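Prarow Publishes Gripper Comparison, Cautions Against Reading Too Much Into It

LINDHOLM – Prarow, a test lab for small-parts automation, on Thursday released the results of its August comparison of two-finger grippers. The report covers 200 pick-and-place attempts with wooden puzzle pieces, and the lab is asking buyers to hold their applause.

The gripper completed 179 of those attempts with the Alow controller running its stock settings. That is a decent number. It is also well short of what sales decks in this field tend to promise, and it was reached on a table, under steady light, with a fixed set of parts.
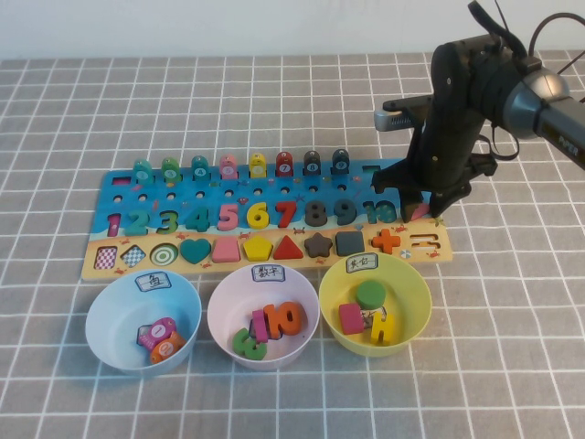 "I have sat through a lot of demos where the arm does one thing perfectly," said Pascual Insaurralde, who ran the tests. "Then you ask for it again with the part turned a little, and the room gets quiet. We turned the part."

Most of the misses came at placement – the fingers held the piece but let go of it slightly off the recess. Swapping the camera for a costlier model recovered 7 of the failed placements on a rerun. Prarow does not consider that enough to justify the price and says so in the report.

The lab also declined to name a winner. A second gripper, sold under the name Promo, finished close behind, and Insaurralde said the gap could vanish with a different operator doing the setup.

The full report, including every failed attempt, is available from Prarow on request. Vendors who dispute the results may send hardware for a retest at their own expense.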